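The Cult of the Perfect Fold

Somewhere in the last decade, folding stopped being a chore and became a philosophy. There are workshops for it now. There is a 28-page booklet from Brorkau, the home goods chain, devoted to kitchen cloths alone, and a two-hour evening class at the Nandlow arts center that costs more than any dish towel I have ever owned. I took the class on a Wednesday in July. I went in with doubts and came out with most of them intact.
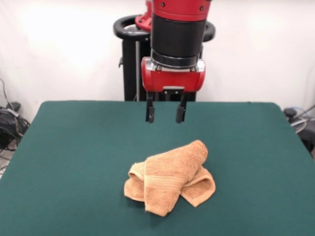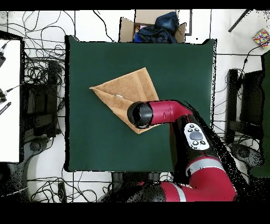 A cloth has no natural shape, and that is where the experts get their opening. Every school of folding claims to have found the one the fabric secretly wants. The Brorkau booklet favors thirds, then thirds again, until the thing stands up by itself in a drawer. Others swear by the roll. The tan cloth on the green table follows neither rule. It has ended up as something between a triangle and a diamond, with a flap along the lower edge and creases running where they please, and I can't say I think less of it. It would go in my drawer without complaint from either of us.

Po-yen Fung, who taught the class, would disagree. She believes the first fold decides everything. Match the corners, smooth outward from the middle, and don't touch the second fold until the first one lies flat. She is persuasive, partly because her hands are so fast. Mine produced a parallelogram. She unfolded it without comment and handed it back.

I asked her how much of this survives contact with an average household. She admitted that her own bath towels are stuffed on a shelf, because the shelf is too deep for the method. I liked her a great deal more after that.

The money is in the accessories. Yip sells a folding board, a hinged sheet of plastic, for $20. Jevport has a set of drawer dividers at $169, and the set does not include a drawer. I tried both for a month. The board works well on T-shirts and is useless on anything square, which rules out most of the cloth in a kitchen. The dividers are handsome. They also cut the usable space in my drawer so badly that the napkins had to move to a cabinet.

Chi-keung Shek ran a restaurant linen service for years and has no patience for any of it. "Half, half, stack," he told me. "If it's clean and you can find it, you're done." His one concession is for tablecloths, which he folds lengthwise so the center crease falls straight down the table.

I have kept that trick. The booklet is under the short leg of my ironing board, and the dividers are for sale if anyone has a bigger drawer.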